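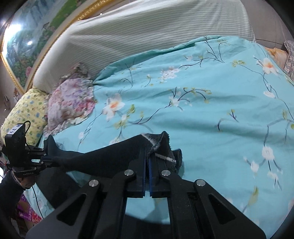 Pivero jaw pads, blue, for hand-held grippers

Safety notice and replacement parts
Updated 12 February 2026

Pads from batch 17 can come away from the jaw when the gripper is used on fleece, brushed knit or other fluffy cloth. Lint works in behind the pad, the glue lets go at the tip and the pad slides down towards the linkage. The jaws may then stay shut on the garment, or close further than the operator expects.

If this happens, do not pull the cloth free and keep your fingers out of the linkage. Switch off, open the jaws by hand from the outer arms and take the pad out. Tights and leggings are the most common trouble, as two grippers are often pulling on the same piece when the pad gives way.

What we supply
One pair of ribbed pads, a tube of Cluto adhesive and a cleaning brush. Batch 17 pads are replaced free of charge by Lukáč Supplies. Later pads have a small lip at the tip and are glued on 3 sides.

Fitting
Clean the jaw, glue, clamp and leave overnight. Check that both pads meet along their length before use.

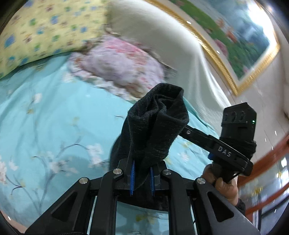
One customer wrote that the new pads held well on black leggings but that lint still gathered at the pivots, and asked whether the brush was enough.

It is enough for daily use. Every 4000 grips, take the pads off and clean the pivots with a dry cloth - no oil, as it marks fabric and softens the adhesive.

Part number: Rallix 420
Sold in pairs. Do not mix old and new pads on one gripper.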